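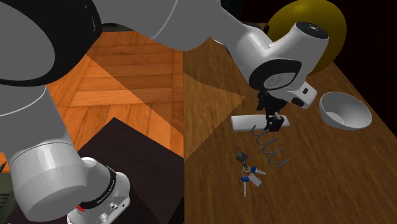

Bruka planner work — progress report to Gronero, September 2026
Prepared by Kobina Osei, reviewed (quickly) by Adjoa Tsikata

Short version: grasp planner rewrite done and merged. Perception half done. Placement behind plan. Budget OK, no change to the December milestone yet.

Planner
Old one sampled grasps over the whole tabletop and threw most of them away. New one takes the object mask first, then samples along the long axis. Much less waste. Nightly run is now 1,000 simulated episodes, up from whatever we could fit before. Last full night: 188 failures. Logs are on the Zusamix share, same folder as before.

Went through the failures by hand. Most are one of these:
— fingers close on the end of a long part and it pivots on lift
— approach path clips a neighboring object
— planner times out, no grasp returned at all

The time-outs are a bug on our side, fix is in review. Clipping needs a bigger margin in the collision checker but a bigger margin also kills good grasps in clutter, so Adjoa is tuning that per object class. Slow work.

Perception
Segmentation OK on solid shapes. Springs still bad. The mask fills in the gaps between the loops, so the planner thinks it has a solid cylinder and picks a grasp width to match. Keys are worse, the ring and the keys come back as seperate objects about as often as not. We are trying a merge step on anything closer than 5 mm. Early, no numbers worth sending.

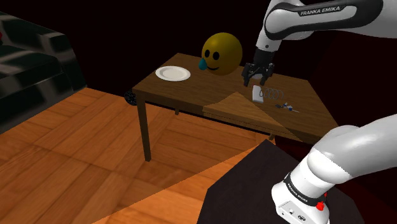 Simulated cell, gripper open over the white block. Spring and small parts beside it.

Upright blocks get their own pre-grasp pose now, with the hand coming straight down. Side approaches knocked them over too often. Controller slows for the last stretch before contact, that part is Boateng's code with our gains, works fine.

Placement
Behind. Release height is still a fixed offset from the table plane, which breaks on any surface that isn't the table. Plan is to read height from the depth image at the target point. Kobina started on it, then lost 3 days to the simulator upgrade (scene files had to be converted, all of them, one script kept dropping the light settings).

Tooling
Episode replay is in. You can scrub to the failure and see the planned path over the executed one. Should of built this first. Config diff between runs also in, ugly but usable.

Needed from Gronero
— OK on moving the placement demo after the perception one. Same end date, order swapped.
— Answer on the extra GPU node. Nightly runs finish too late in the morning to act on same day.

Next
Merge time-out fix. Re-run the full set with the new margins. Spring masks. Depth-based release, first version, table and one raised surface only. Adjoa will send the failure table seperately once the re-run is through.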